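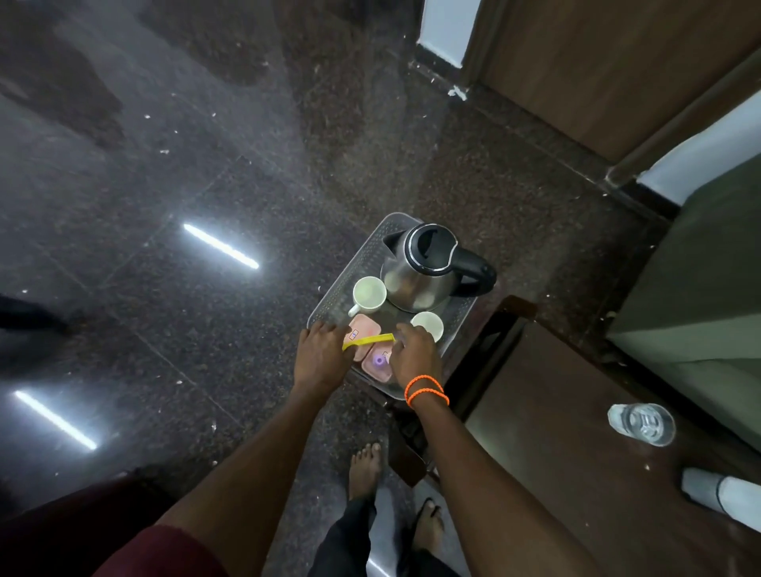
Week 6: Who pays the tariff?

Handout for the seminar. Read before class and bring a calculator.

Politicians say the foreign seller pays. Trade groups say the shopper pays. Be wary of both, and ask to see the contract. The importer of record owes the duty. Who ends up out of pocket is a separate matter, and it depends on who can walk away from the deal.

Our case is Staltex, a small importer of kitchen goods. It buys from Nyarko at $60 a unit. A new duty of 27 percent comes in, and Staltex tells its retail customers that prices must go up "to match."
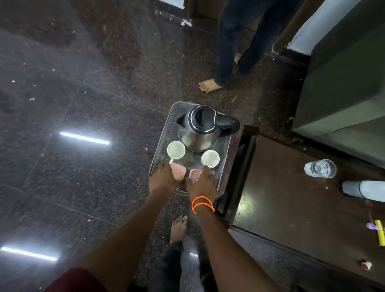 Check the claim. Duty is charged on the import value of $60, so it comes to $16.20 a unit. The shelf price was $124 and Staltex wants 27 percent on that as well, or $33.48. More than half of the increase has no duty behind it. Freight may explain part of the gap – the company's letter doesn't say so.

Two cautions about the data:

1. The Prergate survey covers 242 firms, all of which chose to reply. Firms that quietly absorbed the cost had little reason to fill it in.

2. "Pass-through" in the survey means what managers said they planned to charge. Plans in March are not receipts. 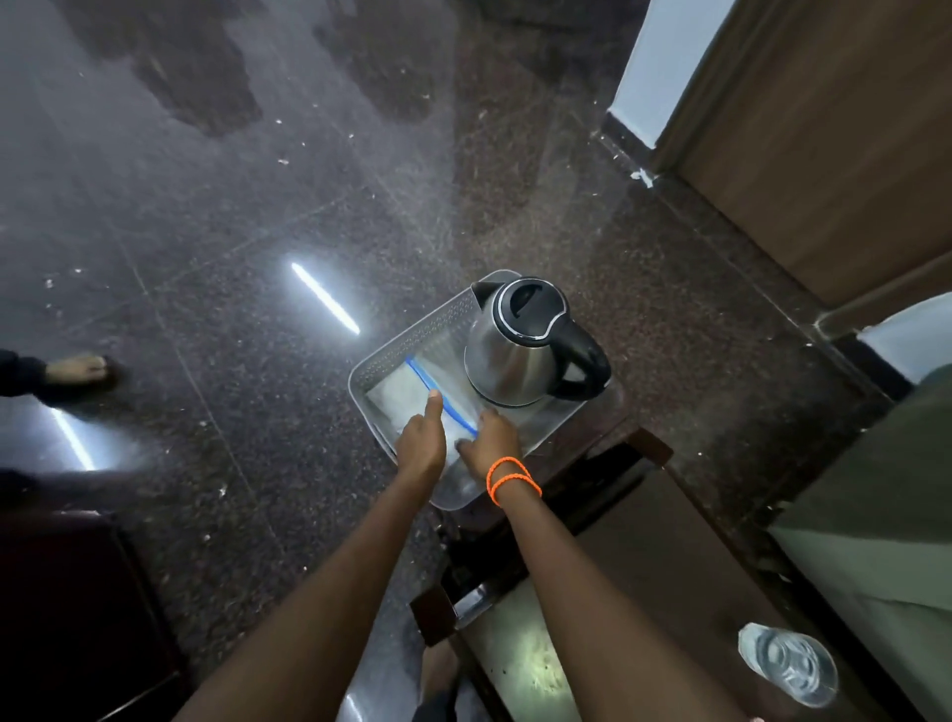
Questions to prepare

Suppose Nyarko cuts its price to $54. Work out the new duty and the landed cost before freight. Who has paid what?

Zamon sells a similar product made at home and raised its price in the same month. It owes no duty. Give two explanations, and say what evidence would make you drop each one.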